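Nultow Home & Hearth Boards > Bedrooms > Bedding and Linens

Thread: Knitted and quilted bits on the bed, fold them away or leave them out?

plumduvet33
Right, I need some opinions before I drive myself up the wall. We've finally got the spare room in a fit state and I'm doing the bed properly for once. Pink duvet, the one with the little tree and the flowers on it, and then I've got these extra pieces that I love but never know what to do with. One's a cream cable knit and the other's a beige quilted cloth, and every morning I end up shuffling them about the bed like I'm moving chess pieces.
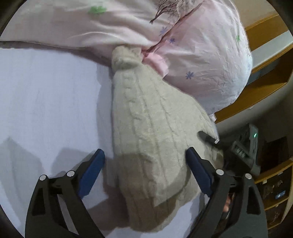
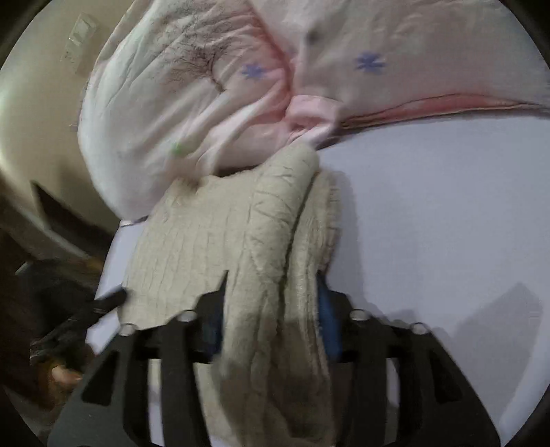
My other half says the lot should go in the blanket box and come out in winter. I say a bed with only a duvet on it looks like a hotel that's given up. The quilted one in particular is lovely to have over your knees with a cup of tea, and if it's in the box I'll never get it out, I know what I'm like. So, do you leave yours out or put them away? And if you leave them out, how do you fold them so they don't look like washing?

teasmade_tilly
Leave them out! Life's too short for blanket boxes. I fold my quilted one in thirds longways and lay it across the bottom of the bed, then it's there when your feet get cold. Takes me two seconds in the morning.

grumpyoldlinen
Put them away. Anything knitted that lives on top of a bed gets snagged sooner or later. I had a beautiful cable throw, a wedding present, and between the cat and my watch strap it was a wreck in a year. Mine are in a drawer with cedar balls now and they look like new.

teasmade_tilly
Yes but do you ever use them??

grumpyoldlinen
At Christmas.

plumduvet33
Ha, well that's my point really. No cat here, though I do wear a ring that catches on everything, so I take the warning about the snags.

mrs_bobbin
Knitter here. Please don't hang cable knit over a rail or the footboard, it drops. Cables are heavy for their size and the whole thing gets longer and thinner until you wonder what happened. Flat or loosely rolled is fine. If it does get a pulled loop, ease it back through with a blunt needle and whatever you do don't snip it.

For the quilted one I'd fold it along a different line each time you put it back. Mine has a permanent crease down the middle from years in the same fold and no amount of airing has shifted it.

sockdrawer7
Can I disagree with the thirds thing? On a double it comes out as a thin strip and slides off in the night. I do mine in half and then tuck one side under the mattress. Stays put.

teasmade_tilly
Tucking it in defeats the object, you can't pull it over your knees!

sockdrawer7
You can untuck it. It's a blanket, it isn't cemented in.

mrs_bobbin
Now now.

plumduvet33
I tried the thirds this afternoon and I did like how it looked, but sockdrawer7 is right that it wanders. Might try half and no tuck. Another question while you're all here, how often are you washing quilted stuff? Mine goes crinkly and I can't decide if that's charming or scruffy.

mrs_bobbin
Crinkly is charming if it's cotton, that's how an old quilt is meant to look. I wash mine twice a year on a cool gentle cycle and dry it flat over two airers pushed together. Check your label first in case it's got a funny filling.

grumpyoldlinen
Scruffy. Sorry. A good tug at all four corners while it's damp helps, then leave it alone.

ninepatch_nan
Only just seen this. I keep mine on a chair next to the bed, folded, with the knitted one on top. Bed looks tidy, blankets are within reach, no arguments about tucking. You do need a chair that doesn't collect clothes, and I haven't managed that since August.

plumduvet33
Ooh, a chair. We've got an old one in the loft that needs a new seat. I'll see if I can talk him into fetching it down, and the blanket box can go up there in its place. Will report back once I've told him.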